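List Home | Threads | Search | Subscribe | Log in

Subject: Re: gripper keeps closing after a stop
From: Ibrahim Ogunleye

Hi Suleiman, and hello to everyone else on the list,

Thank you for writing this up so carefully, and I'm sorry it has taken me until February to sit down and answer you properly. It has been a long winter in Clunesitz.

Suleiman Bassey wrote:
> We had a bad moment on the Balora cell. I hit stop while the
> gripper was closing, the arm froze like it should, and the
> fingers kept right on going. I had a knuckle in there. Bruised,
> not broken. Log shows error 108 and then nothing at all.
> Has anybody else had this?

Yes, we have, and I'm very glad it was only a bruise! Ours did the same thing twice last fall, and both times we blamed the person on the button, which I still feel bad about.

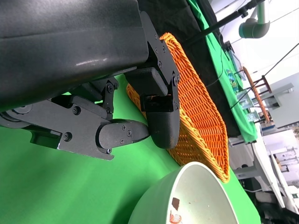
Error 108 means the arm controller has lost touch with the gripper, so your stop most likely never got that far. On our cell the arm and the gripper had separate power, and whoever put it together (me, I'm afraid) only ran the stop circuit to the arm. The gripper simply finished the last command it was given. Fingers standing open with nothing between them, the basket right there beside them, look about as harmless as can be, and that is just when a person reaches in to straighten something. Please don't, not until you have pulled the gripper supply by hand.

What we did was move the gripper feed over to the same safety relay as the arm, and then test it over and over with a foam block in the fingers.

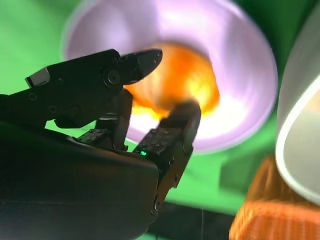
We also went through the cable at the wrist, and that's where I'd look next if I were you. Ours had 2 broken strands right at the connector, and it would only drop out when the wrist was turned most of the way over. Kılıçarslan sent us a replacement with a longer boot on it and we've had 7 weeks without a dropout, knock on wood. Irnska has the older wiring drawing if you need it, but mind that page 2 shows the relay upside down.

Do let me know what you find, and put some ice on that hand.

All the best,
Ibrahim

Related threads
Stop circuit wiring on older cells
Error 108 after warm restart
Wrist cable boots, which length?
Foam blocks for grip testing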